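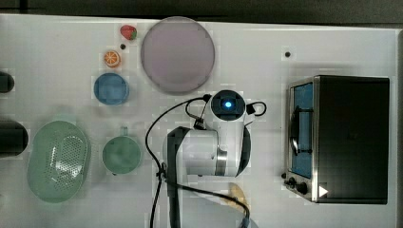

Toron Schools Robotics › Team threads › Kitchen task, wrist view keeps losing the plate

bpryor_toron
Posted Sunday 4:10 pm
Starting a new thread because the old one got buried under travel stuff.

We're the Year 11 group doing the kitchen table task for the Ruawai round. Items on a white table, one arm, one toaster oven, and the arm has to be told in plain words what to move and where. We drive it by hand to record runs, then train on the recordings. We have 80 runs so far. The rules let you submit up to 1000 but I can't see us getting near that before the holidays.

The problem is the plate. On "put the ketchup on the plate" the trained arm picks up fine and then hovers. Sometimes it drifts left towards the blue bowl and lets go there. The overhead view has no trouble finding the plate. My theory is that the wrist view can't tell it apart from the tabletop when the gripper is low.
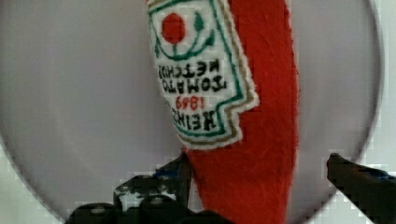 Wrist camera, ketchup over the plate. Pale grey on off-white.

Has anybody else had this? We're thinking of swapping to a darker plate.

– Bronwyn Pryor

zititz
Posted Sunday 4:32 pm
Don't swap the plate. If the item list for your round has the pale one, you'll be scored on the pale one.

I'd look at the ketchup first. It's plush, so it squashes differently every time you grab it, and it fills most of the middle of the wrist view. The plate colour is a side issue. Your bottle is also much closer to the left finger than the right one in that picture. Are you centring before you close?

bpryor_toron
Posted Sunday 4:41 pm
We try to. Three of us take turns driving and we don't all do it the same way. One of us comes in from the side and the other two come straight down.

isla_m
Posted Sunday 5:05 pm
Isla Mudgway here, I coach the Hilent team. I disagree with zititz about the plate. We had a pale dish on a pale bench last season and the low view was useless until we moved the lamp. You don't need a new plate, you need a shadow under the rim. Put a light off to one side and record 13 new runs with only that changed. If the hovering stops, you have your answer without touching the item list.

Also, do you shuffle the table between runs? If the plate sits in the same spot in every recording, the arm will just learn the spot.

bpryor_toron
Posted Sunday 5:20 pm
We shuffle the small food. The big things mostly stay put – plate up the top, oven on the right, colander down the bottom. The plate and the bowl being neighbours might be part of it, now that you say so.
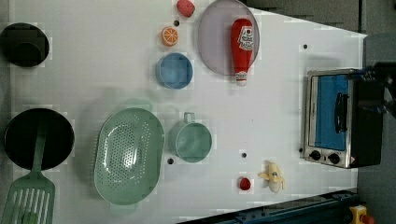 Overhead with the frying pan and pot on the table as well. Ketchup is on the plate.

zititz
Posted Sunday 5:38 pm
Yeah, that'd do it. The bowl is right next to the plate. Swap them for half your runs, or put the bowl down where the strawberry is. I'd do that before moving any lamps.

And the slotted spatula is hanging over the corner of the table. Check your rules on that. In our round anything over the edge at the start meant the run didn't count.

isla_m
Posted Sunday 5:51 pm
Moving a lamp takes two minutes, zititz. Re-recording half a set takes a weekend. I'd still do the light first.

Agree on the spatula though. Turn it so the head is over the pan.

kettle_logic
Posted Sunday 6:15 pm
Different question, are you scoring the oven door in the same set? We kept those recordings separate and the pick and place got better straight away. Mixed together, the arm kept wandering over to the door.

bpryor_toron
Posted Sunday 6:22 pm
They're all in together at the moment. It's the same 80. I didn't think of splitting them, but they're labelled by instruction so it's easy enough to do.

zititz
Posted Sunday 6:30 pm
Split them, but keep a copy of the mixed set. You'll want to compare, and the judges at Ruawai do ask what you tried.

I still say the grip matters more than either of those. Pick one way of coming down on the bottle and make all three drivers use it.

bpryor_toron
Posted Sunday 6:44 pm
OK. Order of work for this week is lamp, then split the set, then move the bowl. The drivers will have to argue about the grip at lunch, and I'll write down whatever they settle on and tape it to the bench. Will post the hover count for each change so they don't get muddled up.

isla_m
Posted Sunday 6:50 pm
Good. Please post the lamp runs even if they're bad.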